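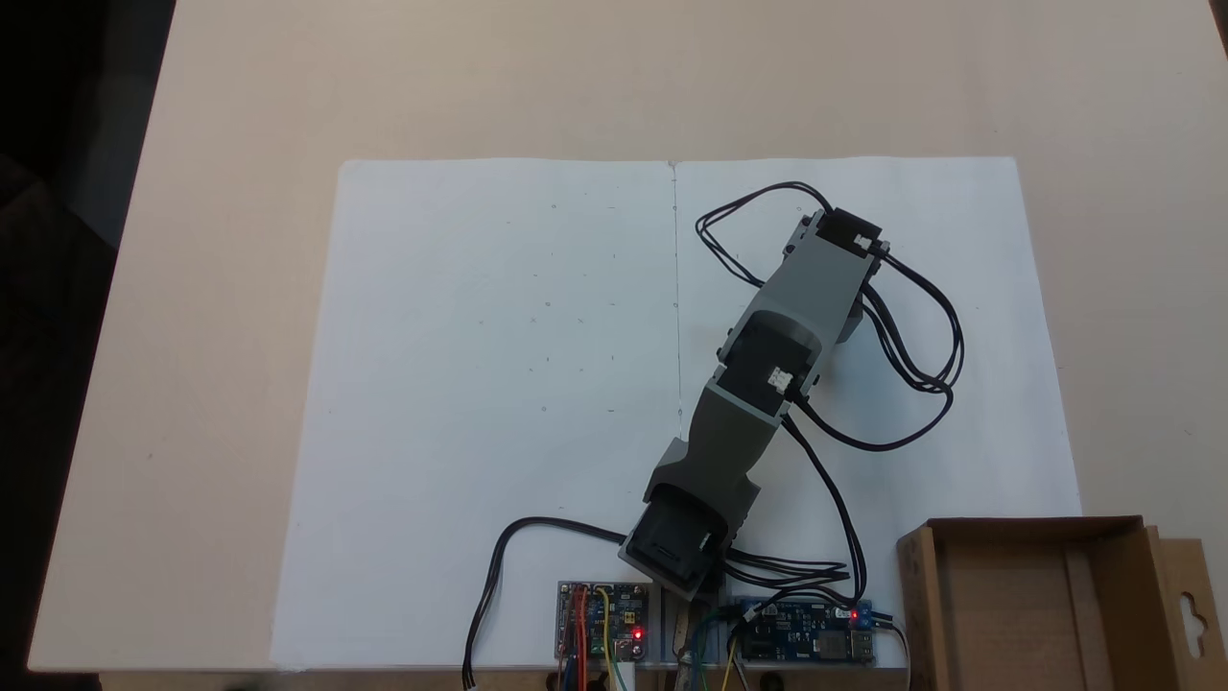
Gray arm, white paper, beige tabletop

Possession counts from a college box score do not match between the two teams

4 min read

I am computing offensive efficiency for men's college games from the printed box scores. My archive has 210 games. Both teams should have nearly the same number of possessions, but in several games the gap is close to four. The worst one is Fulwood against Lalstead, one overtime.

Fulwood: 88 points, 63 FGA, 10 offensive rebounds, 13 turnovers, 20 FTA
Lalstead: 66 FGA, 14 offensive rebounds, 12 turnovers, 16 FTA

Formula: FGA - OREB + TO + 0.475 x FTA

Result is 75.5 for Fulwood and 71.6 for Lalstead. Is the free throw factor wrong? I have also seen 0.44. Arithmetic has been checked twice.

Posted 2019-07-08
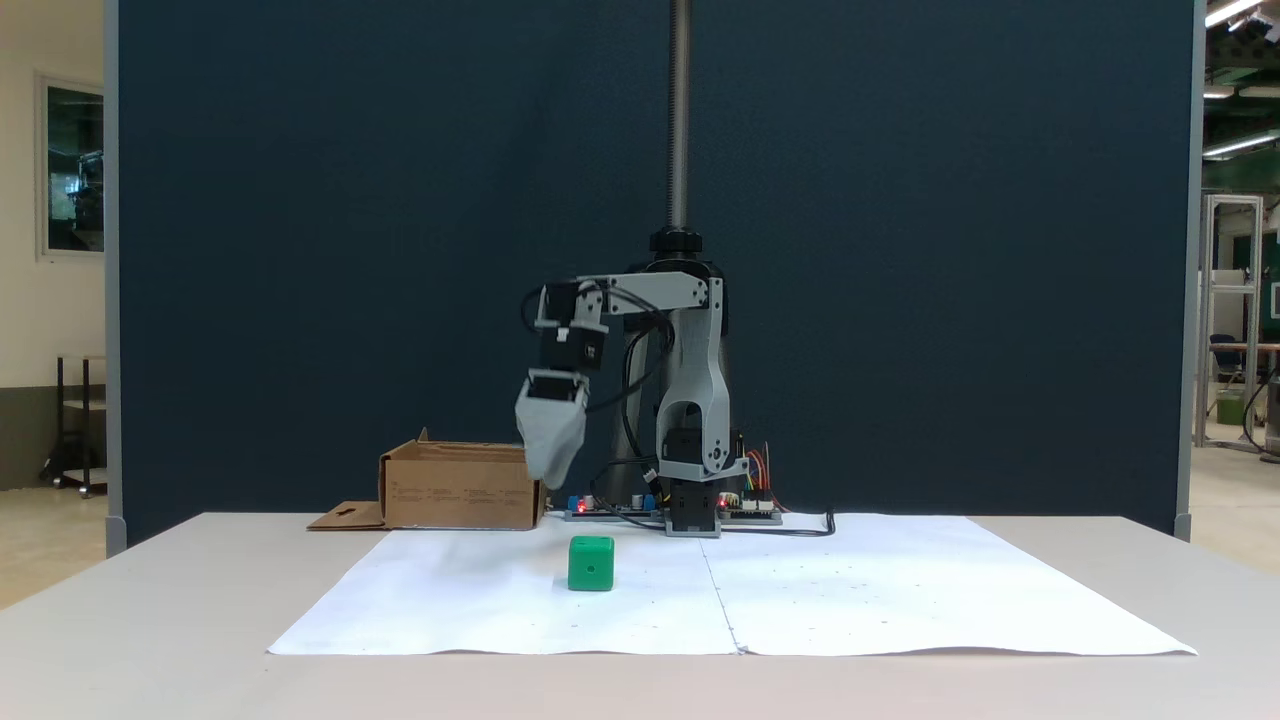

Arm and open cardboard box, navy-blue partition behind

2 answers

Answer from Riku Minami (accepted)

The factor is fine. 0.44 is the usual pro value and 0.475 is common for college. Changing it moves both teams in the same direction and will not close a gap of that size. With 0.44 you get 74.8 and 71.04.

Check the team rebounds. When a missed shot goes out of bounds off the defense, the offense keeps the ball and is credited with a team offensive rebound. No player gets it. Some box scores add the team line into the total and some print it on a separate row. If your 10 is the sum of the player rows for Fulwood and your 14 is a team total for Lalstead, the two inputs are not the same quantity.

Suppose the Fulwood team row shows 3 offensive. Then OREB is 13, possessions are 72.5, and the gap is 0.9. Average the two sides to get 72.05. Efficiency is 88 / 72.05 x 100 = 122.1.

Two other items:

- Team turnovers (shot clock, five seconds) have the same problem. Look for a TEAM row in that column.
- Overtime does not affect efficiency. It does affect pace. Multiply by 40/45 for a single overtime, so 72.05 becomes 64.0 per 40 minutes.

A gap of one or two after this is normal. A team can get the last possession of both halves, and the free throw term is an estimate.

Comment from the asker: There is a TEAM row and it does say 3. It was on the second page of the scan. Rerunning the rest.

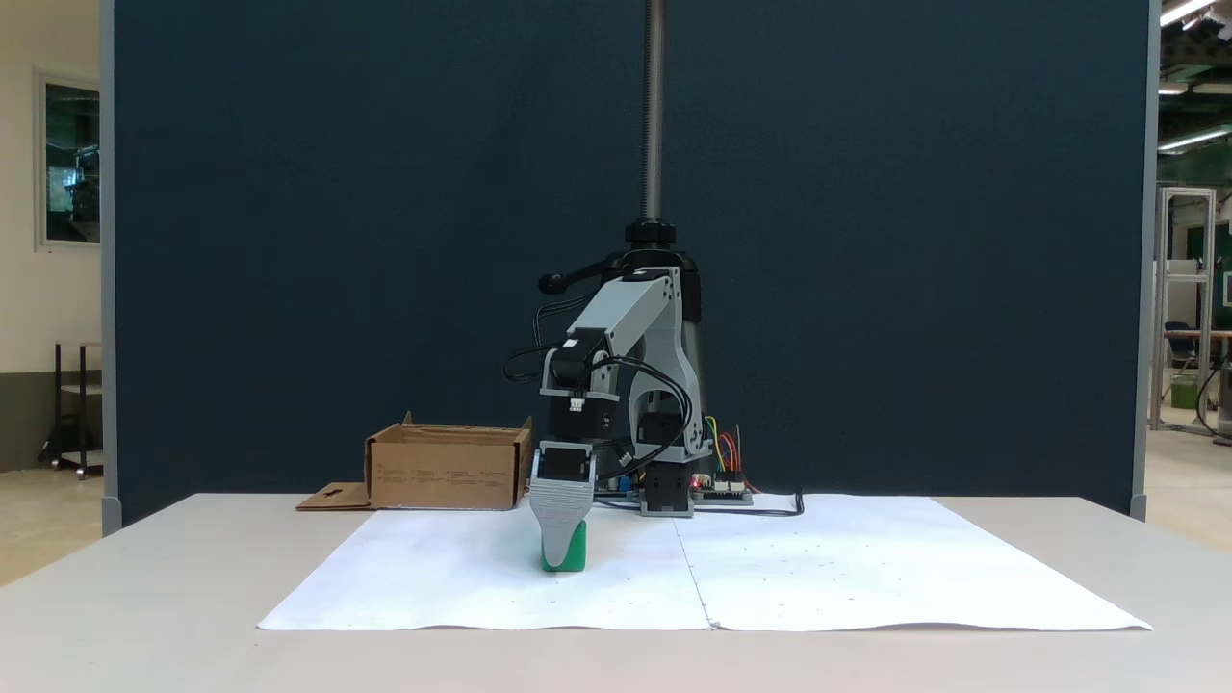 Second answer

Just use play-by-play. The box score method is only an approximation. I exported ours from Tokberg and counted changes of possession, no formula needed. Over a season it comes out close anyway. Not sure whether Tokberg has the older games.

Related questions

Does a tipped-in miss count as an FGA and an offensive rebound?
Minutes column adds up to less than 200 in a regulation game
Dimaculangan Classic: do neutral-site games count as home for the first team listed?
Games with listed attendance under 2,000, where to find corrected figures

We use cookies to keep you signed in and to measure traffic. Accept / Manage settings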